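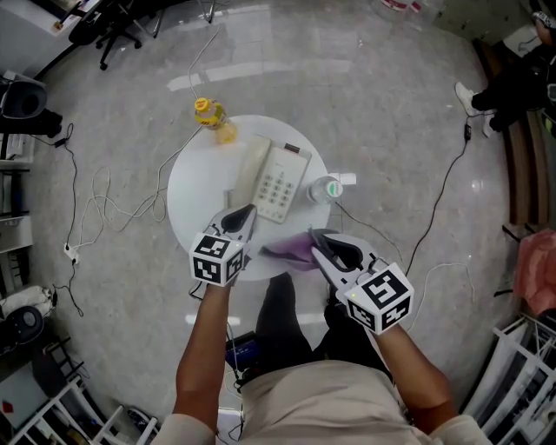 Storkel House gets its lobby corner back

The little sitting corner at Storkel House on Wanora Street is getting a good going-over this month, and residents who stop by for their mail may notice the difference already. The small round white table is staying right where folks like it, and so is the beige desk phone, which plenty of people in the building still prefer to their own cell phones (the buttons are a nice size, for one thing, and it never needs charging!).

The tidying is part of a spring-cleaning push that takes in all 72 apartments along with the shared rooms, and it begins with the plain everyday jobs: wiping down tabletops with a soft cloth, dusting the phone and its keypad, and gathering up the drink bottles that tend to collect wherever there is a flat surface and a bit of company. The gray marble floor gets its turn in June, once the cables have been gathered up and run neatly along the wall.

Neighbors from the Kaplan building next door are welcome to come and lend a hand, and cloths will be set out by the front desk from 9 in the morning. Anyone who has left a water bottle or a drink behind is kindly asked to come by and pick it up before then.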